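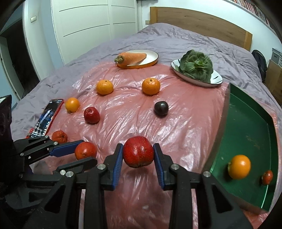 Grip force is where I'd start with any house rules for handheld grippers, and it's the part most people skip because squeezing things is the fun bit! I've been writing up the practice sheet we use at Norkberg, and Yolanda Arboleda kept telling me to put it somewhere other than the shared drive, so I finally gave in. My usual warm-up is fruit. A red apple between two ribbed blue pads, lifted just clear of the plastic sheet, will teach you more about your hands than a page of numbers, and if you have a plum and a tomato next in line you get a nice range from firm to easily ruined. You don't need a lab for any of it. A bed works fine, and so does a kitchen counter or a desk.

What follows is how I run a session, start to finish. It's house practice and I'm not claiming it's a formal standard — if your workplace has its own safety rules, those win every time.

Before you pick anything up

Put a sheet down first. Mine goes under all the food, with spare room at the front so a dropped tomato lands on plastic and not on the covers. Smooth out what you can. A fold under a round fruit makes it wander off as soon as a finger touches it, and you'll end up chasing it (ask me how I know).

Then check the grippers, both of them. Open and close each one fully with nothing in it, slowly, and feel for a catch in the linkage. Wiggle the pads. If a pad slides or peels, stop and fix it before you do anything else. Go over the bolts with your fingertips and then with a driver. We log this under a name, and the name has to be whoever did the check. Our log is a spreadsheet called Pan. Don't ask me why, it was called that when I got here.

Wipe the pads before food and again after. We also have a rule that food used for practice doesn't go back in the kitchen, and I'd copy that one exactly.

Setting the squeeze

Close until both pads touch, then pause. Add pressure a little at a time until the fruit moves with the gripper when you nudge it sideways. Stop there! The temptation is to add a bit more for luck, and that bit more is what leaves dents in a ripe tomato.

For the first lift, stay low, a finger's width or so. Hold it while you breathe in and out, then put it down where it came from. If it slips at that height you've lost nothing.

Go from firm to soft. I do apples, then oranges, then plums, then tomatoes, and anything shriveled goes last because the skin gives in odd ways. Long things like carrots get picked up near the middle of their weight, and that usually isn't the middle of their length. Leafy greens I take by the base.

If a piece of fruit already has a brown patch, turn it so the pads land on sound skin. And write the patch down before you start, or somebody will blame the gripper for it later.

Working with two hands

Only one gripper holds at a time until you're comfortable. The other one waits, open and off to the side, well away from the one doing the work. When you do start passing things across, the rule is that the receiving hand closes fully before the giving hand lets go. I say "got it" out loud even when I'm alone. It feels silly for 2 sessions and after that you stop noticing.

Keep your own fingers out of the linkage, always. If something jams, put the tool down and then clear it. Sleeves up, rings off, hair tied back.

Keeping the record straight

Every set at our place is 20 lifts, and we stop at the end of a set even when it's going well. Tired hands squeeze harder. I plan for 200 lifts on a full day and once did 205 because I lost track, and Yolanda made me mark the last five as extras, which was fair.

Note drops as drops. Don't redo a bad lift and quietly keep the good one. If you bumped a plate on the way past, that goes in the notes too. When the folks at Bralitport tried our sheet last September, the column they ended up liking best was the plain "what went wrong" one, and they've since made it a required field.

Check what else is within view of any camera you're using, too. Mail, family photos, a phone with messages open — clear away anything you wouldn't want shared, and get a yes from whoever you live with before you begin.

Packing up

Pads wiped, grippers closed and stored on their sides, sheet washed or binned. Bruised fruit goes in the compost. Fill in the log before you leave the room.

The printable version of the checklist is the one marked Pistness, revised 26/02/2022. Older copies are missing the pad check, so please throw those out.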